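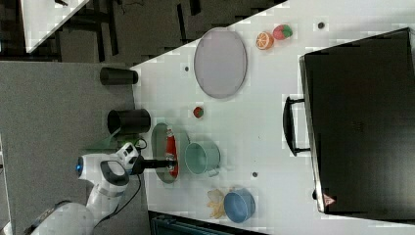
Red bottle in the green dish, mug and blue bowl on their sides.

Does a dish rack alternative like "dry on a flat surface" make any sense?
Posted in Kitchen & Cleaning by Yaneth Henao, Sat 29 June

I moved into a small apartment in Alvarado in March and there is no dishwasher and no room by the sink for a rack. My sister-in-law sent me a link to a Raltent drying mat, the thick kind that is supposed to soak up everything and "stop bacteria before it starts." It costs more than the rack I gave away. The page has 539 glowing reviews and I don't believe half of them. A lot of them use the same three phrases.

What I want to know is whether these mats do anything a towel doesn't. And is there a right way to set things down on one? I've read that cups should go upside down, that cups should never go upside down, and that everything should be tipped on its side so air gets in. These can't all be true. Bottles are my biggest headache because the narrow ones stay foggy inside for days. I have two water bottles and a vinegar bottle I'd like to reuse, and the vinegar one has started to smell a little off after sitting with the cap on.

Please don't just tell me to get a dishwasher. I rent.

Pongsak Rattanakul
Joined 3 years ago, 50 helpful votes

I'd skip the expensive one. I had a Raltent mat and then a no-name mat from the hardware store in Clestden, and I could not tell you which was which with my eyes closed. Both soaked up water for a while and then both were wet mats. The "bacteria" line bothers me too. If the mat stays damp, it's a damp piece of cloth on your counter, and I'd want to see who tested it and how before I paid extra for that sentence.

On position: upside down flat on a mat is the worst of the choices for a mug. The rim seals against the cloth and the air inside has nowhere to go. Pick it up the next morning and there's a wet ring and fog on the inside. On its side is better if you have the space, though a little water will sit in the low part. Best I've found is upside down with one edge of the rim propped up on something. I use a chopstick. A cooling rack from the baking drawer laid over a towel does the same job for the whole load, and you already own one, probably.

For narrow bottles, shake them hard, stand them neck down in a tall glass for an hour, then turn them right side up with the cap OFF. People skip that second part. Moist air doesn't hurry out of a bottle that's hanging upside down. Mine still take overnight, sometimes longer when it's humid, and anyone who promises faster is selling something.

The vinegar bottle: wash it again with hot soapy water and a bottle brush, and wash the cap separately. If there's a liner in the cap that pops out, look under it. That's where the smell was in mine. Throw the cap away if it doesn't clear up.

Kanyarat Wattanapong

just use a towel lol. been doing it my whole life and never got sick

Giuliana Yupanqui

Mostly agree with Pongsak, except I wouldn't leave a towel under a cooling rack all day, because it never dries under there. Swap it after each load and hang the used one over the oven handle or a door. Two thin cotton towels beat one thick one. The thick ones feel dry on top and are soaking underneath.

I'm also not sold on the rice trick, in case somebody brings it up. You put dry rice in the bottle and shake it. I tried it and spent ten minutes getting rice out of a bottle that was still foggy. A strip of paper towel rolled up and pushed partway in, with a tail left out so you can pull it back, works better and costs nothing.

There's a folding rack made by Huvham that goes across the sink and rolls up afterward. I haven't bought it, so I can't say it's any good, and the photos make the sink look enormous. Measure yours first. Mine turned out to be too wide for it.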